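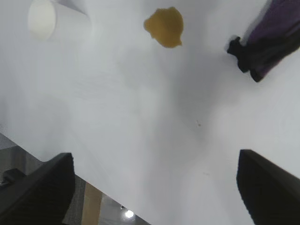 Liesbeth Hermans

Progress report to the Timmermans fund, table cleaning work
April 23, 2019

Dear Mr. Desmet,

This report covers the second period of our project on simple household chores. You asked in your last letter for a plain answer to one question: can the machine clean a table after somebody had a drink? My answer for now is that it can do parts of this chore, and that the parts do not yet follow each other well enough to leave it alone with the work.

We work at Flendstead on a white table. The task is always of the same kind. There is a paper cup, a brown or yellowish spill and a cloth. The cup must be taken away and the spill must be wiped. A person does this without thinking, but for the machine it is a chain of small decisions, and each of them can go wrong.

In this period we recorded 2,543 attempts over nine weeks. Khalil Kanaan has checked all of them by hand, and I am thankful for his patience. We count an attempt as good only when the cup is removed and the table is clean at the end. A half-wiped table counts as a failure, also when everything before it was correct.

1. Taking the cup

This part has improved the most. A paper cup is light and soft, so a grip that is a little too strong changes its shape, and a grip that is too weak lets it slide. Ward Mulder has lowered the closing force in two steps. The wall of the cup still gives way a little under the fingers – we accept this, as the cup goes to the waste anyway. A cup of glass or a full cup is another matter and we have not started with it.

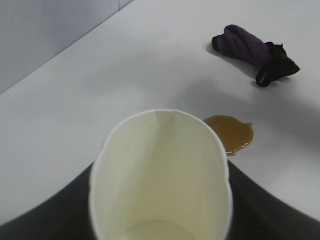
Figure 1. Paper cup between the gripper fingers, with the spill beside it.

2. Working with two arms

Since the winter we use a second arm, so that the cup can be held away while the cloth is used. This saves time, but the planning became more difficult. The arms must not enter the same space, and at first they waited for each other too long. The Jitbridge software which Stenar made for us now divides the table in zones. Last month we had 31 stops where both arms stood still and a person had to restart them. I would like this number to be under ten before we show the work to visitors.
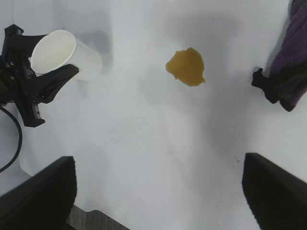 Figure 2. Cup held on its side by the arm on the left, spill in the middle, purple cloth on the right.

3. Wiping

I must be open that this is our weak point. The cloth is never in the same form twice, and the machine does not always know which side of it is usable. Thin edges of a spill are also hard to find on a white surface when there are shadows. A thin film can stay on the table and the program believes that the work is finished.

Plan until September

We will add a second look at the table after each wipe, and train more on cloths that are rolled or folded. Liesbeth De Graaf will prepare cloths in other colors. The budget is enough for this plan, except for the spare finger pads, for which I send a separate request this week.

With kind regards,
Liesbeth Hermans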